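I've been meaning to write up my little desk tidying routine since May, when a reader asked how I keep a small white table from turning into a dumping ground. It's a routine I do in 15 minutes, usually with the radio on, and it works for any small table you have shoved up against a wall.

## Start with the plant, always

I know, I know, everybody says start with the paper. But a flower pot is the biggest thing on most little tables, and if you leave it for last you end up wiping around it and calling it done (guilty!). Pick it up by the pot and never by the stems, especially with artificial ones, which love to pop right out of the foam. Pink flowers with yellow centers show dust on the yellow part first, so that's the bit to check.

For dusting fake flowers I use a soft makeup brush, dry, and work from the middle out. The leaves get a barely damp cloth. If yours are really bad, put them in a paper bag with a handful of salt, shake it for a minute and tip the whole thing out over the sink. My mother's trick, and it still beats the spray I bought from Custora.

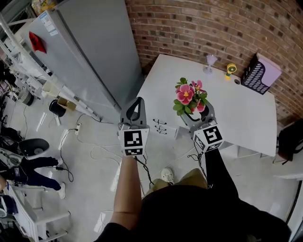

## Then the small stuff

Little things are what make a table look messy, even a clean one. Toy figures, stray caps, metal clips, a goblet that never made it back to the shelf. My rule is that everything small goes to the back near the wall or it goes in a drawer. Clips get stacked together, and the caps get matched to a bottle or tossed. I give myself one song to do it.

If you have a lot of clips, the Prellby tins with the shallow lids are great. I paid for mine with a $40 gift card and had enough left for drawer liners.

## Give paper one place to stand

A file holder in a back corner is the best thing I ever did for a desk. Slotted or mesh, it doesn't matter, as long as you can see through the sides a bit and notice when it's filling up. Keep tall folders or boards standing up in it or behind it, and keep the front edge clear so you have somewhere to put your elbows! 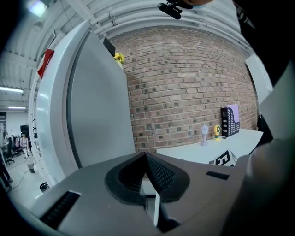 I go through my own holder on the first of the month, and anything I haven't touched gets recycled or moved to the big box in the closet. Last time I pulled out 33 sheets, most of them takeout menus and a warranty for a Heitmann kettle I gave away years ago.

A few odds and ends while I'm at it:

- Brick walls shed grit. Pull the table out a hand's width now and then and sweep behind it.
- Wipe a white top with warm water and one drop of dish soap. Skip the scrubby side of the sponge.
- Desk fans collect fuzz on the back, so unplug and brush them before the hot weather.
- Wind up spare cord and tie it with a twist tie from the bread bag.

Next up is the top of the fridge, which I've been putting off.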